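Folding Knitwear on a Shared Table: Project Report

Group members: Zoila Urrego, Vlastimil Michalík, Mercedes Villca

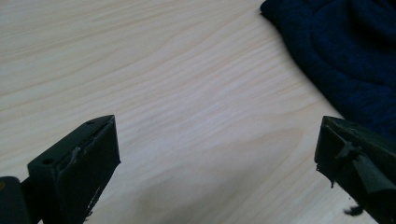 Zübeyde Polat asked at our first review why we wanted to study folding at all, when most people learn it at home and never think about it again. Her second question was whether a jumper folded on a table really stays neater than one folded on a bed. We took the second question as the starting point for the project.

1. Method

We borrowed 20 knitted items from the clothes exchange at Terkel hall. Each was folded once on a table and once on a bed, then put on an open shelf overnight. In the morning one of us, who had not done the folding, looked for creases across the chest and for sleeves that had slipped out. Arnulfo Huanca kept the record sheets.

We used two folds. The first was the shop fold, with the sleeves crossed behind and the body folded in thirds. The second was a plain half fold with the sleeves laid on top.

2. Results

The shop fold held better on both surfaces. On the table it took longer at first, mostly in getting the hem straight, but by the second evening we had all got quicker. Fine knits slid about on the table top and had to be held down with a forearm. Thick ones stayed where they were put.

On the bed the half fold came apart in 8 cases. On the table it came apart in three. Creases were much the same everywhere, and we think they depend on the yarn more than on the surface.

3. Problems

Two cardigans had to be left out after the first night when someone took them off the shelf and wore them. They were replaced with similar ones, but these had buttons and the first two had zips. We also did not agree beforehand on what counted as a crease, so the first evening's sheets are stricter than the rest.

4. Further work

Mercedes would like to repeat the test with cotton shirts in February. The shelf at Terkel will still be available then, and the record sheets can be used again with one extra column for fastenings.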